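Egg packing by teleop: are 8 hours of demos worth anything?
Forum: Manipulation and Teaching

slowgripper
Reply 1 – July 18, 2025

We've been teaching a two-arm setup to put eggs back in a carton. All of it is remote control, one operator, and Marlene Robichaud wants to start training on what we have. I'm not convinced. Eight hours sounds like a lot until you watch it. The operator is good, and that bothers me, because she almost never has to recover from a bad grasp. So the policy will never see one either.

Here's the kind of layout we start from. Carton stays put, loose eggs get moved between takes.

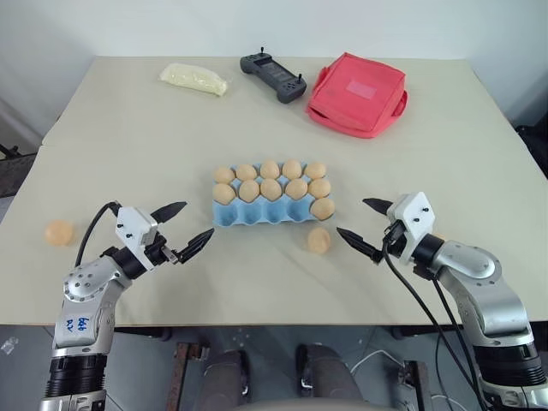
Reply 2 – porora_fan

Nice and tidy. Are you leaving the bag and the controller at the back of the table on purpose? If they sit in the same place every take, the model may use them as landmarks. We lost most of March to that on our Dufour arms.

Also, the egg way out on the left is a different problem from the one by the carton. I'd log them as separate tasks.

Reply 3 – tmekonnen

I disagree with splitting them. Picking an egg up is picking an egg up. Split everything that finely and you end up with 6 tiny data sets and no policy.

What I'd question is the fingers. Those ridges look like they belong on a bolt sorter. Has anyone tried soft pads? An operator can feel her way around bad fingers with practice. A network trained on her won't.

Tsehay Mekonnen

Reply 4 – slowgripper

Pads are ordered. The Lorkon rep says they fix everything, so I expect them to fix nothing.

On the landmarks, fair point. We'll start shuffling the clutter.

Reply 5 – gristbridge_dan

Hand guiding would beat all of this. Grab the wrist, move it, done in three takes.

Reply 6 – tmekonnen

With two arms at once? And your own hands in the camera view? I've read the Gristbridge write-up and it only shows one arm and a foam block. Show me eggs.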